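홈 | 제작 소식 | 캐스팅 | 현장 안전 | 자료실 | 문의

드라마 시리즈 「자르나로우」 제2스튜디오 촬영 전 안전 점검표 및 점검 의견

점검일: 2023년 12월 30일 토요일
작품명: 자르나로우(Zurnarow), 소설 원작 연속극
제작사: 타르크홀름(Tarkholm) 픽처스
점검 장소: 플레르니츠(Plernitz) 촬영소 제2스튜디오, 부속 소품실 및 통로
점검 책임자: 하프리트 길(Harpreet Gill)
미술 부문 확인: 호비타 베르무데스(Jovita Bermúdez)
문서 번호: 771

본 점검표는 1월 본촬영 재개에 앞서 세트, 조명, 전기, 소품 및 대피 동선의 상태를 확인하기 위하여 작성되었다. 판정은 적합, 조건부 적합, 부적합으로 구분한다. 조건부 적합 항목은 기재된 조치가 완료되고 점검 책임자의 서명을 받은 후에 사용할 수 있다. 부적합 항목은 재점검 전까지 사용을 금한다.

가. 출입 및 대피

가-1. 주 출입구 개폐 상태: 적합.
가-2. 비상구 표지 점등: 적합. 북측 표지의 밝기가 다른 곳보다 낮으므로 다음 정기 교체 시 우선 대상으로 한다.
가-3. 대피 통로 유효 폭 확보: 조건부 적합. 법정 장면용 의자가 통로 안쪽까지 적치되어 있었다. 점검 중 일부를 이동하였으며, 나머지는 미술팀이 창고로 반출하기로 하였다.
가-4. 집결 장소 안내문: 부적합. 구 촬영소 배치도가 그대로 게시되어 있다. 현행 도면으로 교체할 것.
가-5. 촬영 중 출입 통제등 작동: 적합.

나. 조명 및 전기

나-1. 천장 그리드 체결부: 적합. 이중 안전줄이 전 구간에 체결되어 있음을 확인하였다.
나-2. 분전반 앞 적치물: 적합.
나-3. 케이블 보호 덮개: 조건부 적합. 분장실 방향으로 약 7미터 구간의 덮개가 고정되어 있지 않다. 고정 작업 전에는 해당 구간으로 장비 수레를 통행시키지 않는다.
나-4. 누전차단기 시험: 적합. 시험 기록지는 사무실에 비치하였다.
나-5. 카론(Caron) 이동식 조명대의 바퀴 잠금: 부적합. 두 대에서 잠금 장치가 완전히 걸리지 않았다. 사용 중지표를 부착하고 임대 담당자에게 통보하였다.

다. 세트 구조물

다-1. 저택 거실 벽체 버팀대: 적합.
다-2. 계단 및 난간: 조건부 적합. 배우가 난간에 체중을 싣는 동작이 수정 대본에 추가되었다. 하중 확인서가 제출될 때까지 해당 동작은 대역을 포함하여 수행하지 아니한다.
다-3. 2층 발판 미끄럼 방지: 적합.
다-4. 방염 처리 확인서: 조건부 적합. 새로 반입된 커튼의 확인서가 누락되었다. 원본 제출을 요청하였다.
다-5. 도장 작업 후 환기: 적합. 냄새가 남아 있다는 의견이 있어 촬영 전일 저녁까지 송풍기를 가동한다.

라. 특수효과 및 화기

라-1. 벽난로 장면의 화기 사용 계획서: 적합. 실제 불꽃은 사용하지 않고 조명 효과로 대체한다.
라-2. 연무기 액체 보관: 적합.
라-3. 소화기 압력 및 위치: 적합. 다섯 개소 모두 지정 위치에 있으며 압력이 정상 범위에 있었다.
라-4. 연무 사용 시 감지기 운용 절차: 조건부 적합. 감지기 일시 해제와 복구를 기록할 담당자가 지정되지 않았다. 조감독실에서 서면으로 지정할 것.

마. 소품

마-1. 모형 무기류 잠금 보관: 적합. 열쇠 인수인계 대장을 대조하였다.
마-2. 파손용 유리 소품과 일반 유리 소품의 구분: 조건부 적합. 보관함의 표기가 서로 다르다. 동일한 양식의 표찰로 통일한다.
마-3. 액자류의 유리 및 모서리 상태: 조건부 적합. 벽에 거는 액자는 걸이 고정 상태를 별도로 확인한 후 반입한다.

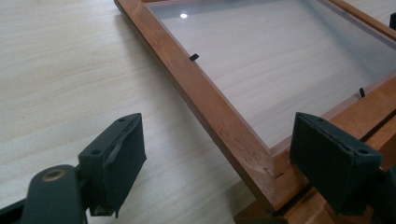

목재 액자, 밝은색 나뭇결 탁자 위.

마-4. 식음료 소품의 성분 표시: 적합. 출연자의 알레르기 신고 내용을 식사 장면 소품 목록에 반영하였다.

종합 의견

제2스튜디오의 전반적인 상태는 촬영 재개가 가능한 수준이다. 다만 가-4 및 나-5 항목은 재점검을 통과하여야 하며, 다-2 항목은 하중 확인서의 접수를 조건으로 한다. 촬영 일정의 변경을 이유로 재점검을 생략할 수 없다. 각 부서장은 조치 결과를 본 문서 번호로 회신하여 주시기 바란다.

독자 의견

무대뒤편: 계단 난간 건은 세트 설계팀에도 같이 회람되나요? 수정 대본은 연출부에만 온 것으로 알고 있습니다.

현장안전실: 세트 설계팀에도 회람하였습니다. 하중 확인서 양식은 자료실에 있습니다.

plum_77: 원작 팬이라 들어왔다가 점검표를 끝까지 읽었네요. 벽난로 장면이 나온다니 기대됩니다!

조명3년차: 바퀴 잠금 문제는 다른 스튜디오에서도 겪었습니다. 같은 기종은 전부 확인해 주셨으면 합니다.

문의: 타르크홀름 픽처스 현장안전실 | © 타르크홀름 픽처스. 무단 전재를 금합니다. | 맨 위로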